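Search course pages Search Clear

Salt, Water and Vegetables
Notes for session three – brines
Urkside Evening School, Riston Annex
Posted April 11, 2018

Hi all. Several of you asked for these in writing after I talked too fast last time (sorry!), so I've typed up what I said plus a few things I forgot to say. If you missed session two you can still follow along, you'll just have to take my word for it about the cabbage.

Part 1: What salt is doing in there

When people talk about salt in pickling they usually say it "kills the bad stuff." Well, partly. Most of what salt does in a fermented pickle is tilt the playing field. The lactic acid bacteria we want are fairly relaxed about salt. A lot of the spoilage bacteria aren't. So for the first few days, while there's hardly any acid in the jar, the salt is holding the door shut until our friends get going and turn everything sour. Once it's sour enough, the acid takes over most of that work.

The other thing it does is pull water out. You'll remember osmosis from school, or you'll remember that there was such a thing. Water moves through the cell walls toward the saltier side, which is why a salted cucumber slice sits in a puddle after half an hour. Vegetables also stay crisper in salt, because the pectin that holds the cells together doesn't break down as fast. Jianguo Du asked whether that means more salt is always crisper, and the answer is no, past a certain point you just get something shriveled and leathery that has to be soaked before you can eat it. My grandmother's beans were like that. We ate them anyway.

Part 2: Percent of what?

Okay, the part that got everybody tangled up. There are two ways people write brine strength and recipes almost never tell you which one they mean.

The cook's way: salt as a share of the water. Put 34 grams of salt in 1000 grams of water and you call it a 3.4 percent brine.

The chemist's way: salt as a share of the whole solution. Same jar, same salt, but now you divide by 1034, and you get 3.3 percent.

At pickle strength the difference is so small that your cucumbers will never know. It matters when the brine gets strong. In August I tried to see how much plain salt I could get into 1000 grams of water at room temperature, stirring like mad, and I got to 352 grams before it started lying on the bottom and sulking. By the cook's way that's 35.2 percent. By the chemist's way it's 26. Same bucket! So if you read in one book that brine can't go past 26 percent and in another that it can go to 35, they're both fine, they're just dividing by different things.

Please weigh your salt. I know I go on about this. A cup of fine table salt and a cup of flaky salt are two completely different amounts, and the flaky stuff can be close to half the weight. The kosher salts don't even agree with each other. Weight doesn't care how big the flakes are. For water you can use volume if you like, as a liter of cold tap water weighs near enough a kilo for anything we're doing in this class.

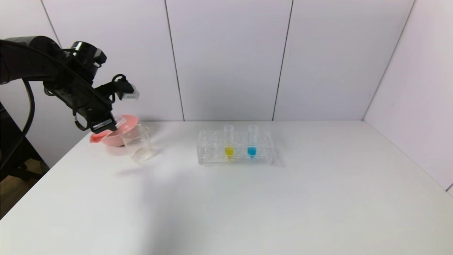
Somebody wanted to know about warm water. Yes, salt goes in faster when the water's warm, but you can't fit a whole lot more in total. That surprised a few of you who were thinking of sugar, where heat makes an enormous difference. So warm it if you're impatient, and then let it cool all the way before it goes on the vegetables – hot brine on raw cucumbers gives you cooked cucumbers, and it'll knock back the bacteria you're counting on too.

Iodized or not? Ferments made with iodized salt usually work. I still buy the plain kind, partly out of habit and partly because the anti-caking powder can make the brine cloudy and then I can't tell that cloudiness from the normal kind. I've been using the coarse Pelupessy sea salt, which is slow to dissolve but tastes nice. Use whatever you have.

Part 3: The floating egg, and why I don't trust it

You'll find this in old cookbooks: add salt until a fresh egg floats, and your brine is ready. It's a density test. Saltier water is denser, and when it gets denser than the egg, up comes the egg. Lovely idea, and it does work as physics.

The trouble is the egg. Eggs lose moisture through the shell as they get older, the air pocket inside gets bigger, and the egg gets lighter for its size. An old enough egg will float in plain water! So the test is really asking two questions at once, how salty is the water and how old is the egg, and giving you a single answer. With a very fresh egg you'll end up somewhere near ten percent, which is much saltier than anybody wants for a modern half-sour. Those recipes were meant to get a barrel through the winter.

If you want a proper density reading, a hydrometer is cheap. The little one I passed around is from the Grusadus catalog and it has a brine scale printed on it. Read it at the flat level of the liquid, down at eye height, and check what temperature it was made for. It's written on the paper inside the stem in letters suitable for an ant.

Homework before next time: make a jar at 2 percent and a jar at double that, same vegetable, same size of cut, same shelf. Taste both every other day and write down what you notice. Sour, salty, fizzy, soft, whatever word comes to you. Keep everything under the liquid. Open the lids a crack once a day over the sink unless you have airlocks, and if something grows fuzz in a color, throw that jar out and start over, no heroics.
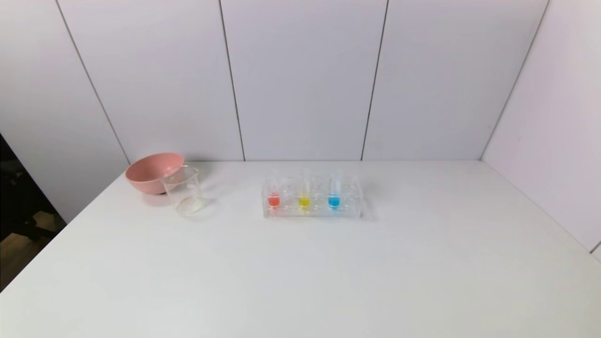

PART 4: DRY SALTING

We only got five minutes on this one so I'll be brief and we'll come back to it. Dry salting means no added water. You weigh the vegetable, work out your salt from that weight, rub it in, and the vegetable makes its own brine. It's how you do sauerkraut, and it suits anything you can shred.

The percentage here is a share of the vegetable, after trimming. Don't weigh the cabbage with the core in and then cut the core out, or you'll have more salt than you planned. At 2 percent, a kilo of shredded cabbage wants 20 grams. It'll look like nothing. Trust it, squeeze for five minutes, go away and have a coffee, come back and squeeze again.

If your cabbage has been in storage for months it may not give enough liquid to cover itself. Top it up with brine at the same strength, never plain water.

Next session is peppers, so bring gloves if your hands are sensitive, and bring your tasting notes.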